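Why are baskets full of holes?

Have a look around your home and see how many baskets you can find. There might be one for pegs, one for toys and one for the snacks you're only allowed after tea! Lots of them will have something funny in common. They're covered in holes. So why would anyone make a container with bits missing?

First of all, holes save plastic. Plastic baskets are made by squeezing hot, runny plastic into a metal mould, a bit like filling a jelly mould very, very fast. Every hole is a spot where no plastic is needed, so the basket comes out lighter and costs less to make. Nanna Egilsson designs baskets for a small company called Horik, and one of her moulds can turn out up to 800 of them in a day. Imagine stacking those in your bedroom!

Holes let air in, too. Damp things dry faster when air can move all the way round them, and fruit keeps better when it isn't shut up in a sealed box. And you can peek through the sides to find out what's hiding at the bottom.
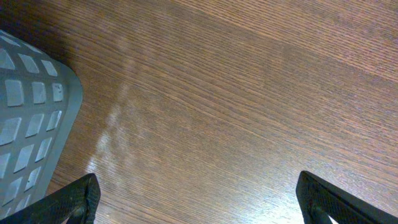
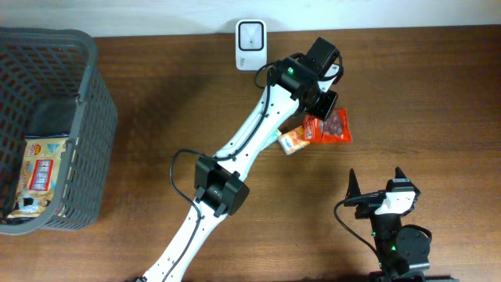
A grey plastic basket on a wooden table.

Now for the clever part. You'd think all those gaps would make a basket weak, but the plastic left between them works like a tiny fence. When you push on one bar, the bars joined to it share the push. Bridges and cranes use the same trick, and so does a spider's web (sort of).

Next, run your finger along the top of a basket. Most have a smooth, solid rim with no holes in it at all. That's the bit you grab, so it has to be the strongest part. Now feel the corners. They're usually rounded, because a sharp corner is where a crack loves to start.

Try it yourself!

You'll need 2 sheets of thin card, some sticky tape, a hole punch and a handful of dried pasta.

Fold each sheet into a little open box and tape the corners. Punch rows of holes in the sides of one box, leaving a plain strip along the top. Now fill both with pasta and lift them by the rim. Does the holey one hold up? Punch a few more holes and try again. Keep going until it starts to sag, then count how many holes it took. Palesa Fourie's class got to 30!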